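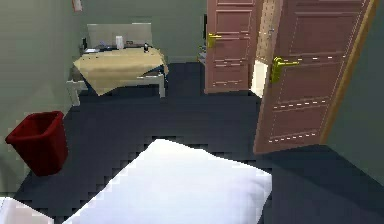 14/01/2025

Sleep log, first entry of the year

Restarting the log after the gap. Lights out at 11:30, first awakening at 2:10, second at 4:50, up at 6:40. Time in bed was 7 hours 10 minutes. Estimated time asleep, 5 hours 50 minutes. That gives an efficiency a little over 80 percent, which Kourosh says is the lower limit of what he would leave alone. He wants two weeks of entries before he changes anything.

Bedroom temperature at lights out was 66, at the second awakening 61. The drop is larger than I expected. The radiator valve was set to 3 and the timer shut the boiler off at midnight, so the room had nearly five hours to lose heat through the outside wall. Tonight the valve stays at 3 and the timer moves to 1:00. One change per night, otherwise the log is useless.

Caffeine: two cups, last one at 1:15 in the afternoon. Alcohol: none. Screen off at 10:40. Reading until lights out, the Semeniuk book on river locks, chapter on gate seals. Slow going. I stopped in the middle of a table.

Noise

The 2:10 awakening was the Storkon fan. It has a tick at the lowest speed that goes away at the middle speed, but the middle speed moves too much air across the bed. I took the front cover off this morning and found one of the four cover screws backed out by a full turn. Tightened it. Ran the fan for 30 minutes at the lowest speed with the door shut and heard the tick twice, both times in the first few minutes. Bearing, possibly. The fan is out of warranty, so a drop of light oil is the next step and a replacement is the one after.

The 4:50 awakening had no noise I could identify. It was probably temperature. I noted cold feet and a warm head, the usual pattern when the top blanket slides toward the foot of the bed.

Doors change the noise more than I had assumed. With the bedroom door open, the refrigerator compressor is plainly audible from the pillow. With it shut, I can't hear the compressor, but by morning the air is stale and I wake with a dry mouth. Peiyu suggested a door sweep and leaving the transom open. We don't have a transom. A gap of an inch or so, held with a wedge, is a fair compromise and I will try it after the timer test is done.

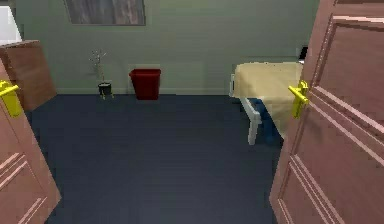

Bedding

Both pillows are overdue. The Remel is a fiber fill and has lost its height on the side I sleep on. I measured it by laying a board across it with a 6 pound weight on top: 2 and 3/4 inches at the center, 4 at the edge. When I bought it in March the center was 4 and 1/2. Side sleeping needs enough height to fill the gap between ear and mattress, and for me that gap is a little over 4 inches. So the neck stiffness has a plain explanation and I can stop blaming the desk chair.

Options considered: a shredded foam pillow where fill can be added or taken out, a latex one at fixed height, or a second fiber one of the same kind. The Ullinia shredded foam costs 40 dollars and has a zip on the inner cover. Ordered one. If it sleeps hot I will take out a quarter of the fill and log it as a separate change.

Washed the mattress cover and turned the mattress end for end. The side away from the wall had a shallow dip. I will check it with the same board next month.

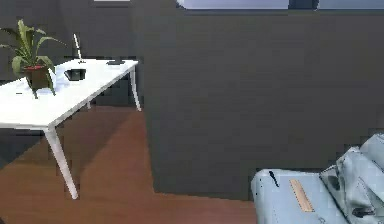
Light

Sunrise is late enough that morning light isn't the cause of anything at present. The street lamp is. It comes in at the left side of the shade and puts a stripe on the wall beside the bed. The shade is mounted inside the window opening and leaves a gap of 3/8 inch per side. Side channels would close it. A strip of dark felt stuck to the trim would also close it and costs almost nothing. Cut two lengths, stuck up the left one only, ran out of tape.

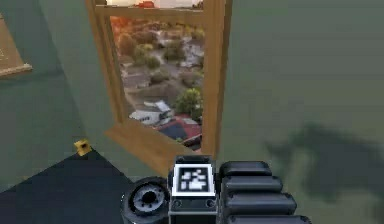

Does a nap count against the night's figure? It goes in its own column, with start time and length, and is left out of the efficiency calculation.

No nap today. Kourosh wants the column filled in anyway, so a zero goes in. Timer is set to 1:00, valve at 3, fan off tonight. Lights out planned for 11:30 again.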